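Progress report, second quarter, Trenari two-arm handling project
Prepared for Hollis Park, Stirkoretti program office
Author: Behrouz Safavi
Date: 8/5/23

Status: behind plan. I would hold the next payment decision until the fault below is closed, and it isn't closed.

In April the right hand began to overclose. The controller asks for a light grip, the fingers report that they have reached it, and then the thumb keeps traveling. On the bench unit this cracked a thumb housing and tripped the emergency stop. No one was hurt. The stop was pressed by hand, and the automatic force limit, the part we were told would catch this, did nothing.

Ulten, who supply the hand controller, say the cause was a bad calibration file and have sent a new one. I have my doubts. We loaded it and ran 600 grasps in simulation, and the late closing came back in the last 100, well after the 500 their acceptance test calls for. A test that ends just before the trouble starts doesn't tell me much. Their note also says the fault "cannot be reproduced." We reproduced it.

Bench work with the right hand is suspended. The left hand has not shown the fault, but it runs the same software, so I have suspended that too. All current runs are in simulation, on the tabletop food set, with soft items under the right hand, where too much force shows up early in the contact log.

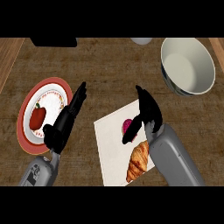
Shaohua Tan disagrees with me about the suspension and asked that it be put on record: the simulated thumb has no backlash, the real one has plenty, and in Tan's view we could run all 4,000 planned grasps this way and still not know why the housing cracked. Tan wants the bench unit back on at reduced current, with a guard fitted.

I take the point about backlash. I don't accept reduced current as a safeguard while the force limit is unexplained. Aksel Egilsson is wiring a separate cutoff that does not pass through the Ulten controller, and bench work can start again when it has been tested.

Spending: $595 on a replacement housing, not in the budget. Ulten have been asked to cover it and have not replied.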